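Postdale Creek Cleanup: your questions

Do I need to sign up?
Nope, just show up! I'll be by the Noltero Road footbridge on Sat 11 June with gloves and bags (waders too, but I only have 2 pairs).

Can I bring my kids?
Please do! Mine love it. Under 14, they stay on the bank with a grown-up.

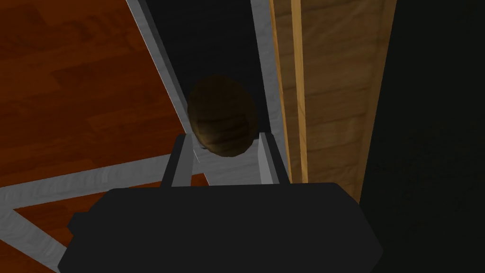 What happens if it rains?
We go ahead in light rain. If the creek is running high, I'll move us to September and post the new date on this page.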